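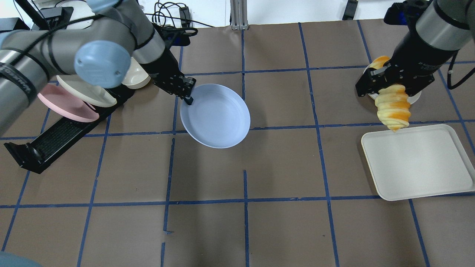
4. Colocación de la vajilla en el escurreplatos

Este apartado explica cómo montar el escurreplatos Itiritz, dónde ponerlo y cómo cargarlo con platos y cuencos. Para la limpieza periódica y la retirada de la cal, véase el apartado 5. La bandeja auxiliar Clasness se vende por separado y se trata en 4.5.

4.1 Antes de empezar

Saque el escurreplatos de la caja y retire las bandas de cartón que protegen las ranuras de la base. Compruebe que no quede ningún resto de cartón entre los resaltes, sobre todo en los extremos.

Lave la pieza con agua templada y una gota de detergente. Aclárela y séquela con un paño. No utilice estropajo metálico ni polvos abrasivos, ni siquiera en este primer lavado.

Necesitará:

Una superficie plana y estable, más larga que el escurreplatos.
Papel de estraza o un mantel viejo para proteger la mesa.
Cinta adhesiva de color visible, de la que se despega sin dejar restos.
Un paño seco.

4.2 Preparación de la superficie

1. Despeje la mesa o la encimera y pásele un paño.

2. Cubra la superficie con papel. Si emplea varias tiras, solápelas un par de dedos y fije el borde exterior con cinta.

3. Si varias personas van a usar la misma mesa, marque sobre el papel una cuadrícula con la cinta. No hace falta que las líneas queden perfectas. Basta con que se distinga la zona del escurreplatos de la zona de los cuencos y de la zona de la comida.

4. Presione la cinta con el pulgar a lo largo de cada línea. Los extremos levantados se enganchan en la base al girarla.

Nota: el papel es adecuado para vajilla ya seca o casi seca. Si va a escurrir piezas recién aclaradas, ponga debajo del escurreplatos una bandeja recogegotas o coloque el conjunto junto al fregadero.

Precaución: no extienda papel a menos de dos palmos de un fogón, un horno de sobremesa o una tostadora.

4.3 Orientación del escurreplatos

El modelo Itiritz es largo y estrecho. Puede colocarse de tres maneras:

Paralelo al borde de la mesa. Es la posición habitual cuando el escurreplatos está contra la pared.

Perpendicular al borde. Ocupa menos frente, pero obliga a estirar el brazo para llegar a las ranuras del fondo.

En diagonal. Resulta cómoda en mesas de trabajo, con el extremo más cercano hacia el lado de la mano que carga y el otro hacia el centro. Los platos quedan de canto y se agarran sin girar la muñeca.

1. Apoye la base sin vajilla y presione las cuatro esquinas, una por una.

2. Si la base cojea, mire primero si hay un pliegue del papel o una tira de cinta doble debajo. Casi siempre es eso.

3. Compruebe que ningún extremo sobresalga del borde de la mesa.

4. Retire de la zona cualquier cable suelto, paño o utensilio que pueda quedar atrapado bajo la base.

Precaución: no desplace el escurreplatos cargado. Vacíelo antes de cambiarlo de sitio, aunque solo tenga que moverlo un poco.

4.4 Carga de platos y cuencos

Orden recomendado

Cargue primero los platos y deje los cuencos para el final. Los platos van de canto, cada uno en su ranura, ligeramente inclinados y todos hacia el mismo lado. Los cuencos ocupan más fondo y conviene reservarles un extremo de la base, donde no empujan a la pieza siguiente.

1. Tome el plato por el borde, con los dedos por fuera y el pulgar por dentro.

2. Bájelo en vertical hasta que el canto toque el fondo de la ranura. No lo arrastre sobre los resaltes.

3. Suéltelo despacio y deje que se incline hasta apoyarse.

4. Coloque el segundo plato detrás del primero, con la misma inclinación. Si el plato es muy grueso, deje una ranura libre entre ambos.

5. Coloque el cuenco en el extremo reservado, de canto, con la boca hacia los platos.

6. Compruebe que el cuenco no ruede. Si se mueve al tocarlo con un dedo, páselo a la ranura contigua.

Cuencos anchos y poco profundos

Los cuencos de boca muy abierta no se sostienen bien en ranuras estrechas. Puede dejarlos sobre la mesa, boca arriba si están secos o boca abajo sobre un paño si no lo están. Para levantarlos, sujételos por el borde y ponga la otra mano debajo.

Los acabados mate muestran más las marcas de roce que los esmaltes brillantes. Evite apilar dos cuencos mate sin un papel de cocina entre ellos.

Vajilla de colores

La serie Yazdani se sirve en varios tonos claros y todas las piezas admiten el mismo trato. El color no indica tamaño ni uso. Quien quiera tener localizado cada juego puede repartir los tonos por ranuras, por ejemplo los rosas en un extremo y los crema a continuación.

Precaución: no cargue en el escurreplatos piezas con grietas o bordes desportillados. Retírelas del uso.

4.5 Bandeja auxiliar Clasness

La bandeja es rectangular, con el borde levantado. Sirve para tener a mano alimentos o utensilios mientras se recoge la vajilla. No sustituye a la bandeja recogegotas, ya que su fondo no tiene salida para el agua.

1. Ponga la bandeja en el lado opuesto al escurreplatos y deje espacio entre ambos para un cuenco ancho.

2. No es necesario alinearla con el borde de la mesa, pero debe quedar apoyada por completo.

3. Deposite los alimentos en el centro. Las piezas alargadas o en espiral se colocan apoyando primero la punta y bajando después el resto.

4. Mantenga los cuencos vacíos fuera de la bandeja, detrás o a un lado.

Nota: la carga máxima de la bandeja es de 300 gramos si se transporta con una sola mano. Con las dos manos puede llevar más peso, siempre que esté repartido.

Precaución: no ponga alimentos sin envolver directamente sobre el papel que cubre la mesa.

4.6 Descarga

1. Séquese las manos.

2. Retire primero los cuencos y después los platos, empezando por el último que colocó.

3. Levante cada pieza en vertical hasta que salga de la ranura – si tira en oblicuo, el canto golpea el resalte.

4. Pase el paño por las ranuras. El agua retenida entre los resaltes deja cerco.

5. Cambie el papel de la mesa cuando esté manchado o arrugado. Despegue la cinta despacio, en ángulo bajo.

4.7 Problemas frecuentes

El plato se cae hacia delante. La inclinación es contraria a la del resto. Sáquelo y gírelo.

El cuenco empuja al plato vecino. Deje una ranura libre o llévelo al extremo de la base.

La base resbala. Hay agua o detergente debajo. Vacíe el escurreplatos, seque los apoyos y vuelva a colocarlo.

Quedan marcas oscuras en el canto de los platos claros. Suelen salir con bicarbonato y un paño húmedo. Si reaparecen, limpie las ranuras según el apartado 5.

La cinta se ha despegado en un tramo. Corte el trozo suelto y ponga uno nuevo a continuación, sin superponerlo.

4.8 Repuestos

Los apoyos de la base se piden con la referencia 342 y la bandeja auxiliar con la referencia 29. Indique el modelo completo, que figura en la etiqueta inferior. Los pedidos se dirigen al servicio de recambios de Sketetach.

Revisión 2 del apartado, 22 dic 2020. Texto: Azadeh Ansari.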